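Open Day at Gronow -- the laundry robots, in pictures

I'd had the Gronow open day circled on the kitchen calendar for weeks, and I very nearly missed it because the Eswood bus was running 15 minutes behind and I'd left my umbrella at home (it bucketed down, naturally). Anyway, I got there Thursday just after ten, soaked, and was handed a sticker with my name spelled wrong and a very decent coffee. If you haven't been out that way, it's the long grey building past the garden centre, and the visitor entrance is around the side, past the loading bays. I went to the wrong door twice.

There was plenty to see. Downstairs they had a pallet stacker going, and a sorting line for parcels that the kids absolutely loved, and there was a display by Lenard about motors and gearboxes that I'm sure was great if you know your gearboxes. I gave it a good five minutes and then followed the crowd upstairs, where the Nuvus demo was. That's the one I'd come for! I do the washing for a family that goes through shirts like tissues, so a pair of robot arms that fold laundry is pretty much my idea of a theme park.

They took us in by groups of 25, which was a bit of a squeeze, and the shorter people were let through to the front (thank you, whoever organised that). The arms work in their own little white-walled booth with a tabletop in the middle that looks for all the world like somebody's fancy kitchen bench. The colour of the shirt they were working on was the sort of orange you'd wear to be found in the bush.

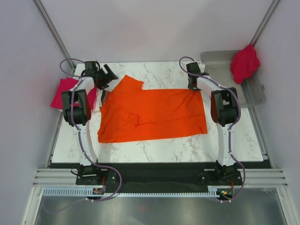

An arm on each side and the orange tee between them, with one flap folded across and the collar end still bunched up.

I'll admit I'd pictured something more like a machine you feed the shirt into, a sort of giant toaster. It's a different thing altogether to watch two arms working over the same bit of cloth. Our guide told us that cloth is one of the harder jobs you can give a robot. A box is the same shape every time you pick it up, but a T-shirt can land in any old heap, and the arms have to sort out which bit is which before they can get anywhere. I do that myself in front of the telly without thinking about it, though I'd like it noted that I've never once managed a fitted sheet, so I'm not going to be smug.

The guide also went through how the folding gets learned. People steer the arms through the job again and again, with all sorts of tops, and the software picks up the pattern from those runs. I asked how many runs and got a very long answer with a lot of "it depends" in it. Somebody behind me asked if it could do socks. Everyone laughed, but I noticed we all went quiet to hear the answer. (Matching them is harder than folding them, apparently. Same at my place.)

The next one shows both grippers coming in at the sides of the shirt, and you can see the folded pink cloth over on the left and the see-through bin at the back. Have a look at the cables as well -- I was quite taken with the way they loop over the tops of the arms, all clipped along. 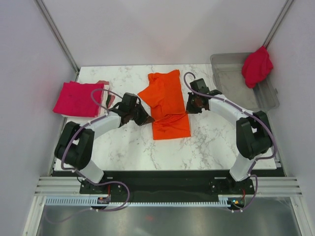 My sister wrote back as soon as I sent her the gallery link, wanting to know if it would put the clothes away in the drawers too, and saying that until it did she wasn't giving up her cupboard space for it. She has a point. I did put the drawer question to the guide, and the answer was that putting things away is a whole other project, what with every house having different furniture and half of us having a drawer that sticks. For the moment they're thinking more about places with heaps of the same item to get through, like hotels and hospital laundries. Towels, gowns, pillowcases, that kind of thing. I can see the sense in it, even if it does nothing for my Sunday nights.

We also got onto speed, which was a popular topic. I had expected everyone to be impressed, and mostly they were, but there was a fair bit of muttering near the door from people who reckoned they could do it quicker. The guide was a good sport about it and said yes, most people can, and that the idea is to have something that keeps on plodding through the pile while you're off doing something more interesting. There was a little table outside the booth where you could have a go at folding with a pair of kitchen tongs in each hand, and I can report that it's a humbling experience. I took three goes to get one sleeve across and then dropped the lot. A boy of maybe eight beat me easily.

My favourite of the day is a close-up, down at the business end. You get a proper look at the fingers pinching the bottom of the cloth, with another gripper finger reaching in from the right to the end of the fold, and you can even see the stitching along the hem. I love the scuffs on the grippers too, they make it look like it's earned its keep.

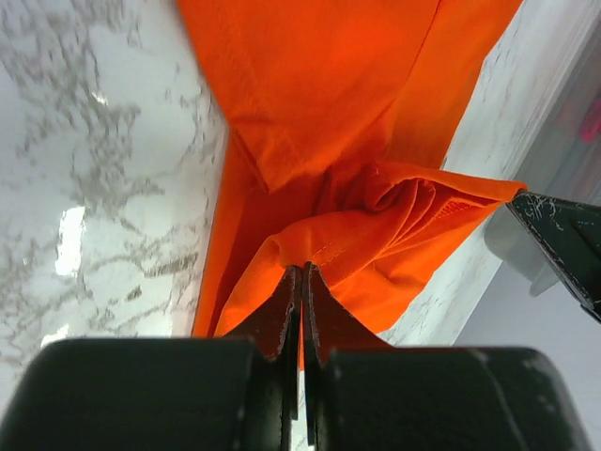

Does it ever tear the fabric, asked a reader who signs off as Mum of Four, because those fingers look like they'd go straight through a school blouse. I wondered the same and should have put it in the first time around! What we were told is that the grip is kept light and that they'd rather it lost hold of a shirt than yanked at one. I didn't hear anything about blouses in particular, or buttons, or anything with sequins, so if you go along next time please ask for both of us.

A few practical bits for anyone thinking of the next one, which I gather is pencilled in for December. Entry was free but you had to book a slot for upstairs, and the late morning ones went first. Parking is tight, so the bus is worth a try if you've more patience than I have. There's a lift at the far end of the lobby, a bit hidden behind the banners. The sausage sizzle was cash only and they ran out of onions by noon. Wear comfy shoes, as there's nowhere to sit upstairs, and take a jumper because the air con is fierce.

I've got more from the parcel line still to sort through, mostly blurry ones of parcels, and I'll put up the best of them when I've had a chance to go through the card. If you were there and got a decent one of the pallet stacker, I'd love to see it. Mine are all of the back of a very tall man's head.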